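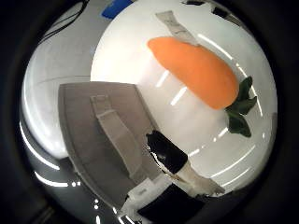
What should the Fallard government do with the harbour money now the lease is signed?

Pay down the short debt first, then put the rest somewhere ministers can't get at it before an election.

Dull answer. I've had three emails already calling it timid. Fine. But look at the numbers in the budget paper, page 28 if you can stand it. Interest takes more than schools and clinics put together. 2,215 million owed, a good chunk of it falling due inside eighteen months, and the finance minister, Efraín Benavides, stands up on Monday and talks about a new terminal at Vostcombe. With what?

Growth, he says. Growth will cover it. We heard that from the last lot too, word for word nearly. Then sugar prices went and 3,000 people at the mills were out of work by August.

I do see the other side. Negin Taheri wrote a decent piece arguing that you can't starve a small economy into health, and shes right that the roads are a disgrace. Repair the roads then. Small contracts, local firms, paid on time. That would do more for the hill farms than any terminal.

What I can't swallow is borrowing again against the harbour fees for the next 60 years. Our grandchildren's fees. Nobody voted for that, it wasnt in the manifesto, and parliament gets one afternoon to debate it.

One afternoon! Ask for the figures. Write to your member before the vote.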